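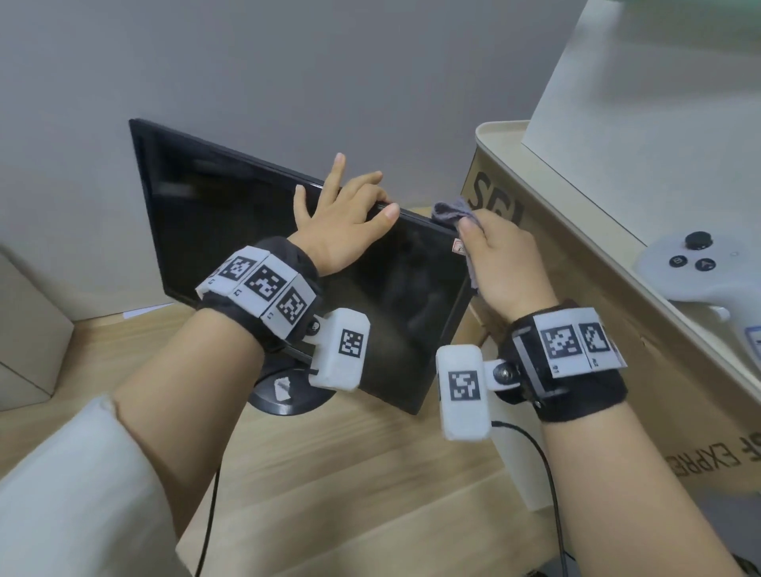 # Bromero Opens Kisus, a Clean-and-Rehome Service for Used Computer Monitors

**WANNASRI, Jan 20, 2021.** Bromero, the family-run office supply shop on the corner of Station Road, is very happy to announce the opening of Kisus, a new service that takes in used flat-screen monitors, checks them, cleans them from the top edge down to the foot, and finds them a desk where they'll be looked at every day again. The service is open now to households, schools and small offices in Wannasri and the neighboring villages.

The idea has been going around the shop for a good long while. Customers who came in for printer paper would mention, usually at the register and usually with a sigh, that there was a perfectly good monitor in the hall closet and they didn't know what to do with it. Meanwhile other customers were trying to fit schoolwork and a full working day onto one small laptop. Bromero ran a trial last June, took in 34 monitors in the first week (the back hallway was a tight squeeze, and we thank our delivery drivers for their good humor), and has been getting the full service ready ever since.

"My mother used to say that a thing you clean properly is a thing you decide to keep," said Houda Mahrous, owner of Bromero. "I think about her a lot when I'm at the bench. People bring us a screen that they're a little embarrassed by, with dust on the foot and fingerprints along the top, and they apologize for it! There is no need to apologize. Bring it as it is."

## What happens to a monitor at Kisus

Every screen is plugged in first and left running through a color test, so that any dead pixels or flickering can be written on its card. Then it is switched off and unplugged, and it stays off for the whole of the cleaning.

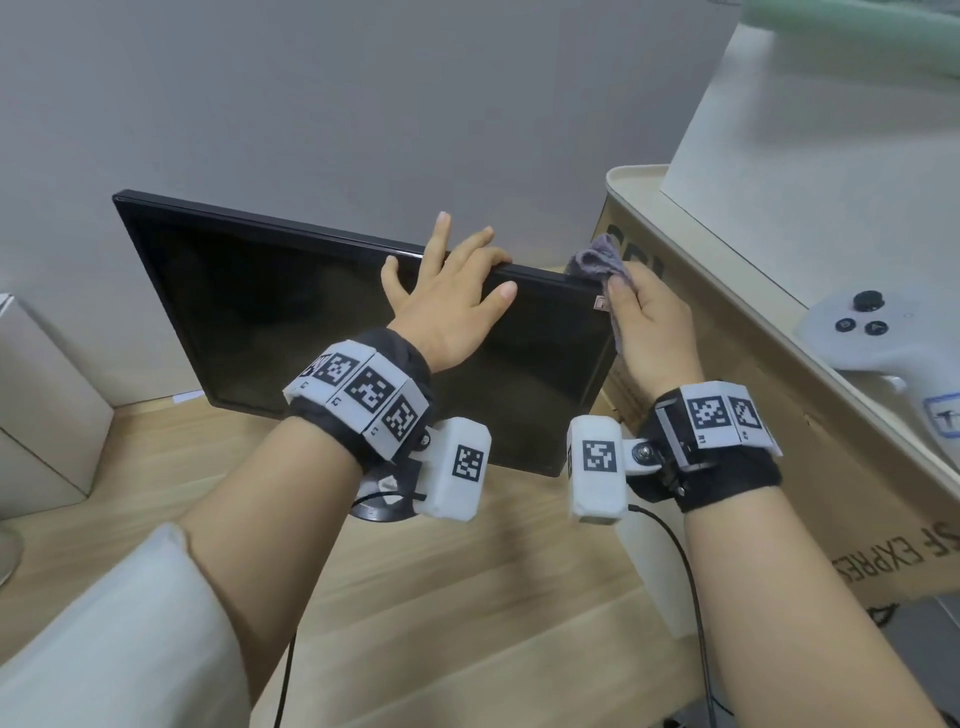
Cleaning is the part of the job that Kisus takes the most trouble over, and it's the part that new helpers are always surprised to find takes so long. The glass is what everybody wipes at home, and the narrow border around it is what everybody skips. At our desk one hand goes flat over the top edge to hold the tilted screen steady, and the other works the cloth into the upper corner of the border. Stickers on the border are left alone unless the new owner asks for them to come off, and we're glad to do that at pickup. A dark, switched-off screen is also a wonderful help to the person cleaning it, as every smear shows up against the reflection of the room.

Ghizlane Kamel, who leads the cleaning bench, wrote the routine that all Kisus helpers now follow. It runs to one page and is taped up where everyone can read it:

- Dust first with a dry cloth, working from the top edge downward.
- Spray the cloth, never the screen.
- Light pressure on the glass, a bit more on the border.
- Do the sides and the bottom edge before the stand.
- Finish with the foot, and change to a fresh part of the cloth when you get there.

"I put the foot last on purpose," Kamel said. "It's the dustiest piece of the whole thing, sitting down there on the desk for years behind somebody's coffee. If you start with it you'll carry all of that up to the glass, and then you have to begin again, and I have begun again many times."

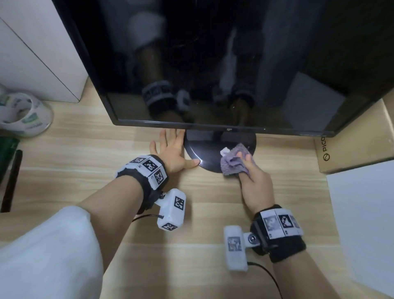 *Wiping down the round base, with the other hand resting on it to keep the monitor in place.*

## Supplies and packing

Kisus uses washable cloths throughout. They are supplied by Dasis, a textile workshop in Wannasri, which has delivered 400 of them for the opening and will take the used ones back each week for laundering. Anastasia Zacharopoulos of Dasis said that her workshop had been cutting the cloths from ends of rolls that were too short for anything else, and that she was delighted they'd found such a steady job to do.

Packing is done with saved materials wherever possible. Cartons that come into the shop with deliveries are flattened, kept and used again, and customers are warmly invited to drop off sturdy boxes of their own, with or without a monitor inside. If you still have the one your screen came in, please bring it along. It will always fit better than anything we can find.
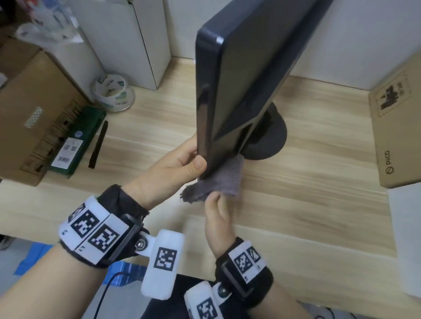
*The bottom edge gets its turn. Tape, a marker pen and cardboard boxes share the desk.*

## Prices and how to take part

Dropping off a monitor is free. Cleaned and checked monitors are offered at a low fixed price, and students and job seekers pay half. Owners who would simply like their own screen cleaned and handed back to them can ask for that too; it usually takes one working day. Bromero has set aside 202 places for owners' own monitors between now and June, and bookings can be made in the shop or by phone.

The longer hope is to see 3000 monitors through the bench and back into use. Mpho Matlala, who keeps the Kisus books, would like it noted that this is a hope and has no date attached to it.

Please bring the power cord if you can find it. A screen without a cord is still welcome, though it may wait on the shelf until a match comes along.

**Press contact:** Chaimae Fahmy, Bromero, Station Road, Wannasri. Visits to the cleaning bench can be arranged with a day's notice, and there is always tea.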